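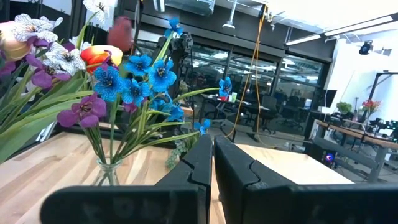 At the flower table, seen from between the gripper fingers.

About Us

Welcome, and thank you for stopping by! Ikel is a small company that sets up, looks after and repairs two-armed robot cells, and we have been happily busy at it ever since our first job in Veltisberg, which was meant to last a week and kept us there until the end of May. We work on all sorts of cells, but if you visit us you will almost certainly be walked over to the flower table first, so we may as well start with it.

The flower table is where we practice what we sell. The job sounds easy enough - pick up an artificial stem, bring it over a glass vase, let it down through the neck - and it is a wonderful way to find out whether a cell has been set up with care. Clear glass is hard on cameras, thin stems are hard on grippers, and a finger that has worked itself a little out of line will show up here long before it would with a cardboard box.

Every morning starts with the arms parked and the power to the grippers off. We wipe the fingertips and the camera covers with a dry cloth, check the finger screws with the small torque driver, and open and close each gripper 6 times with nothing in it, listening as much as looking. Then comes the camera check, which takes a bit of patience (and, for most of us, a second coffee).

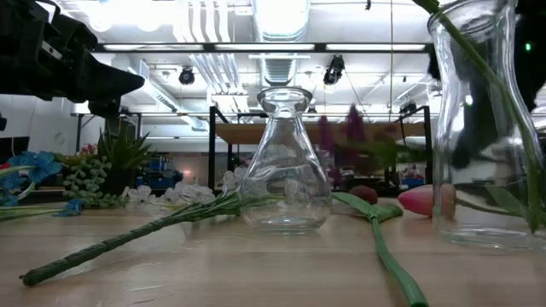
Hägglund wrote to us after a setup visit that the listening part was what stuck with their crew: they had been going by the hour counter alone, and now they catch a dry finger joint days earlier.

We were so pleased to get that note! We do keep an eye on the counter too, of course. Finger pads are changed every 280 hours, and after 1000 hours the whole gripper comes off the wrist to be opened, cleaned and greased. Our Wundard service kit has 38 parts in it and packs into one case, so we can do the same work at your place as we do at ours. When a gripper goes back on, we run the camera check over again from the beginning, even if the old numbers look fine.

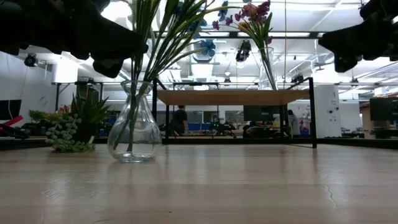
Both arms raised over the table, one on each side of the greenery.

If you have a cell that has become a little fussy, or one still sitting in its crates, please write to us and tell us all about it. Long letters are very welcome here.

Page last updated 26 July 2019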